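Home Help Forum > Furniture and Surfaces > Worktops and Tables

Scuffs on a butcher-block table, do I sand the whole thing or leave it alone?

Posted by Zoila Yupanqui

Hello all, hoping someone can talk me down before I do something daft. I bought a big butcher-block table second hand in March, very pale wood, for making and mending things on (never for food). I love it but it's picked up a fair few scuffs, and when the ceiling light is on you get a soft shine in places that makes them look worse. My sister says sand it back to bare wood and start again. I've got a little rotary tool already, the blue one, and I wondered if I could just go over the marks one by one with that and a tiny sanding drum.
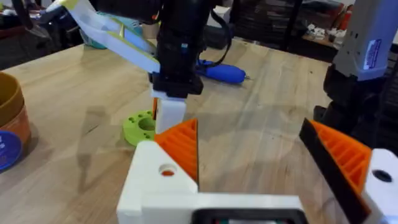
I don't know what finish is on it, by the way. The seller thought oil but he wasn't very sure, he'd had it from somebody else. I rubbed a bit of water on one corner and it sat there in beads for ages, if that helps anyone. The other thing is I don't want it to go dark or orange. I had a pine desk once that I put the wrong stuff on and it looked like a fried breakfast for six years.

So, is the rotary tool a good idea or a terrible one? And is there anything I can put on it that stays pale? My budget is 50 pounds, less if possible!

Marietjie Le Roux

Please don't use the rotary tool on the top! I did exactly this on a beech worktop and ended up with a row of little dips, each one about as big as a thumbnail, and they caught the light far more than the scratches ever had. Those drums are lovely for getting into corners and edges but you can't keep them level on a big flat surface, your hand just won't do it.

If water beads up then there's some sort of finish still on there, could be oil, could be varnish. Try a bit on the underside first. Rub it with fine paper round a cork block, 400 grit is what I'd use, always going along the planks and never across. If you get a gummy sort of smear it's likely an old oil or wax, and a dry white dust usually means varnish. With oil you can get away with a light rub all over and a fresh thin coat. With varnish it's more of a job, because patches will show.

For staying pale you want an oil sold for light woods, they have a touch of white in them. I used the Plulik one and was pleased with it, though it does smell for a couple of days so have the windows open.

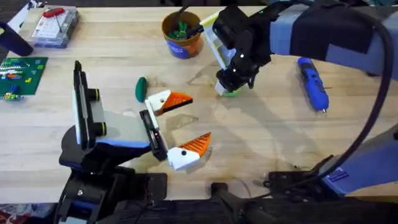
One more thing about pale wood, which is that it shows everything you stand on it. I'd get into the habit of putting anything in a pot on a saucer or a bit of cork, and that orange one with the dark blue label would be first on my list. Plastic is smooth enough but grit gets underneath, then you slide it along and there's your next scuff. Felt pads on anything heavy that gets moved, too.

Kevin Cabrera

just leave it, its a work table. mine has paint and glue and a burn on it and it works fine

Teodor Hägglund

Agree with Marietjie about the drum, and with Kevin a bit as well. If you do sand, do the entire top lightly, even the bits that look all right, otherwise you'll have clean islands. Wipe the dust off with a barely damp cloth and let it dry overnight before the oil goes on. Two thin coats, and wipe off whatever hasn't soaked in after a quarter of an hour or it goes sticky. Lay the oily rags out flat outside to dry, don't scrunch them up in the bin, they can catch fire by themselves.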